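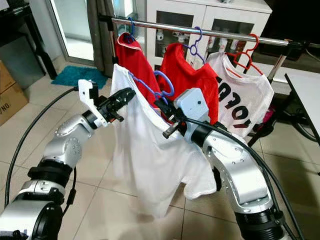
Tシャツ部屋のギャラリー

2021年1月

こんにちは。Tolthorpeの古着ページ、今月もわたしが書いています。お正月の片づけで出てきた半袖をどうにかしたい、という相談がどっと来たので、今回はまるごとTシャツの回にしました。真冬に半袖の話?と思われるかもしれませんが、わたしは夏物の整理こそ1月派なんです。着る予定がないから、手元に残すか手放すかをわりと冷静に決められるんですよね(といいつつ、わたしの引き出しはまだぎゅうぎゅうです)。

今回預かったのは全部で146枚。このうち56枚はBrimcombeのバザーへ、残りはうちのラックに少しずつ出していきます。仕分けはAreti Gkikasさんと二人で始めて、途中からAnastasia Koutsoukosさんも来てくれました。三人そろうとおしゃべりが止まらなくて、午前中はほとんど進まず……お昼にスープを飲んでから急に本気を出した感じです。

白いTシャツのこと

無地の白は、いちばん数が集まるのに、いちばん悩む服です。新品みたいな白もあれば、洗いざらしでくたっとした白もあって、わたしはどちらかというと後者が好き。しわがあっても、ハンガーに掛けて肩の線さえ合えばちゃんとTシャツの顔になるんですよ。衿ぐりが伸びているかどうかは、たたんだままだとなかなかわからないので、うちでは必ず一度掛けてから決めます。

掛けるときは裾のほうからハンガーを入れるのがわたしの流儀。衿から押しこむほうが早いよ!とAnastasiaさんには毎回言われるのですが、子どものころ祖母にさんざん叱られたせいで、どうしても手が下に行ってしまいます。早さでは完全に負けています。

赤いTシャツのこと

赤は好き嫌いが分かれますよね。わたしは自分では着ないくせに、ラックに赤があるとうれしくなります。衿に白いふちどりのある赤なんて、もうそれだけで運動会みたいで元気が出ます。洗うときだけはご用心を。白と一緒に回してしまって、うっすらピンクになったTシャツを、わたしは今でもパジャマにしています。

文字ものは、読めなくても楽しい。胸にどーんと大きな黒い文字が入ったTシャツは、折れたり重なったりすると何が書いてあるのかわからなくなりますが、そこがまた良くて、つい広げて見たくなります。お店に出すと真っ先に手に取られるのもこの手の服です。

ハンガーのこと

Zudicoの店じまいのときに、色つきのハンガーを80本ゆずってもらいました。赤、青、紫、うす紫。もともと色分けのルールを作るつもりで、赤は大人用、青は子ども用、紫は保留、なんて紙にまで書いたのに、二日で崩れました。忙しくなると、いちばん近くにあるのを取ってしまうんですよね。今はもう、何色に何を掛けてもよし、ということにしています。結果として見た目がにぎやかになったので、わたしは満足。Aretiさんはまだあきらめていないようで、ときどきこっそり並べ替えています。

プラスチックのハンガーは、お湯で洗わないでくださいね。前に熱いお湯につけたら肩のところが反ってしまって、掛けた服がみんな片側にすべるようになりました。ぬるま湯と布で十分きれいになります。
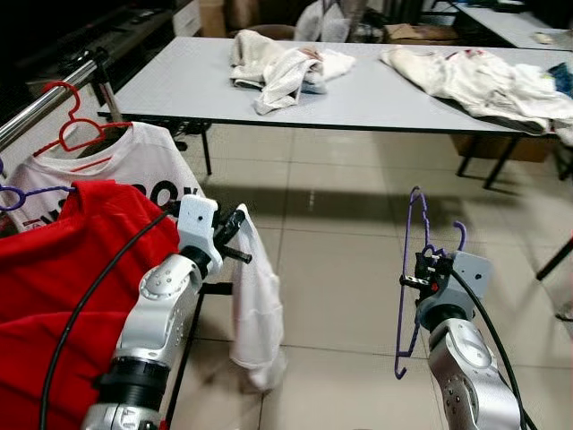 仕分けの日にいつも取り合いになるのが、広げる場所です。たたむのも、しみを探すのも、迷った服をちょっと寝かせておくのも、結局ぜんぶ同じ台の上でやることになります。白い長いテーブルには、くしゃっとしたクリーム色の布や、赤い柄の入った白い服、端っこには紺色の小さいのまで広がっていて、あの「まだ決めてません」という感じ、わたしはけっこう好きなんです。下の段ボール箱も、服の日には欠かせない相棒です。箱は大きすぎると持ち上がらなくなるので、片手で抱えられるくらいがちょうどいいですよ。

タイルの床のこと

ベージュの大きなタイルは、見た目はすっきりしていて気に入っているのですが、冬はとにかく足元から冷えます!お手伝いに来てくださる方は、厚手の靴下をぜひ。わたしは二枚ばきです。糸くずがすぐ見つかるのはいいところで、ほうきでさっと集められます。目地に入りこんだ細かいのは、古い歯ブラシでこすっています。

たたみ方のこと

よく聞かれるので書いておきます。背中を上にして置いて、左右を内側に折って、袖は折り返して、裾から二つに、もう一度二つに。文字や柄が入っているものは、それが表に来るようにしてください。お客さんがわざわざ広げなくて済むので、あとで助かります(広げたい気持ちはよーくわかりますけれど)。きれいな四角にならなくても大丈夫。わたしのもだいたい台形です。

バザーに行く56枚はTheodorakopoulosの倉庫に一度置かせてもらって、そこからBrimcombeへ運びます。ラックに出る分は17番の棚の横に並べますので、近くに来たらのぞいてみてください。試着は服の上からさっと羽織るくらいでお願いしています。

次の回はセーターにするか、マフラーにするか、まだ迷っています。毛玉取りを貸してくださる方がいたらセーターにします。うちのは先週こわれました。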